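Thu 7 February

The clip lamp has now been in continuous use at this address for longer than any other lighting purchase recorded on this blog, and several readers have written to request an update on it. The present entry sets out how the lamp has been employed, what has been learned about clip fittings in general, and which matters remain unresolved.

## Background

The lamp was acquired in July from Rorndale, a household supply store, together with a spare bulb and a length of cord cover that has never been opened. It replaced a floor lamp which gave a pleasant light but occupied a corner needed for shelving. The requirements at the time were modest. The lamp was to be light enough to carry in one hand, it was to have its own switch, and it was not to require drilling into the wall of a rented property.

A Fluremeo lamp with a weighted base was considered first and returned after 12 days. Its base took up too much of the working surface, and the arm sank by degrees over the course of an evening. No complaint is made of the store, which accepted the return without difficulty.

## Placement

The original intention was to clip the lamp to a bookshelf and leave it there. In practice it has been moved nearly every week. It has served at the bedside, over the sewing basket, on the back of a kitchen chair during a power repair in the hallway, and on the large work table.

The work table deserves separate mention. It consists of two tables placed together, an arrangement adopted when it became plain that a single table of the desired size would not pass the turn in the stairs. The join is a nuisance for anyone writing across it, and small screws find their way into it. For sorting, wrapping and general repair, however, the additional surface has been well worth the inconvenience.
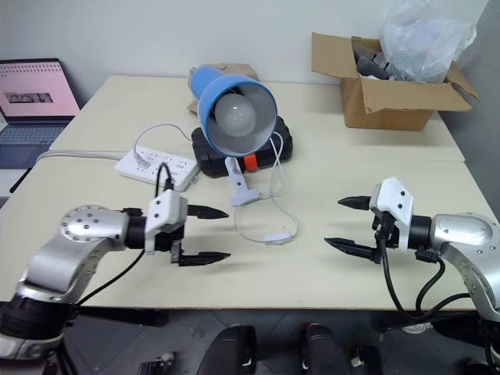

*The blue clip lamp on the work table, with the power strip to its left and the black case behind.*

The clip was designed to grip an edge. It will also rest on a flat surface, and for short tasks this has been found acceptable. For anything lasting more than an hour the edge of a shelf is preferred, as the cord tends to pull when something is set down on it.

The conical shade has given good service. The white interior returns a useful amount of light, and the blue exterior is agreeable to look at when the lamp is off. A frosted bulb was chosen after a brief trial of a clear one, which threw hard shadows and was tiring to the eyes. Readers are reminded to consult the label inside their own fitting before choosing a bulb. The label in this one permits a maximum of 60 watts, a limit that has been observed throughout.

## The switch and the cord

Opinions on inline switches differ, and correspondence on the subject has been lively. The view taken here is favorable. A switch on the cord can be kept within reach when the lamp itself is high on a shelf, and it spares the shade from being handled. The disadvantage is that it travels. On two occasions it has fallen behind the bed, and the lamp had to be turned off at the power strip.

The cord is thin and white and shows dust readily. It is wiped with a dry cloth when the strip is cleaned, with the plug removed first. A cord clip from Gandoneck was fitted to the bookshelf in the fall and has held. A second, applied to the table, came away within a day and took a little of the finish with it.

## Outstanding matters

The spring in the clip has loosened slightly. Huamán, the repair counter near the market, has advised that the spring can be replaced, and an estimate has been requested. Should the cost approach that of a new lamp, the decision will be reported in a later entry.

The shade also requires a proper cleaning, which has been postponed twice. Recommendations for a cleaner that leaves no film on painted surfaces would be welcome in the comments. The post on shelf brackets promised last month is still in preparation.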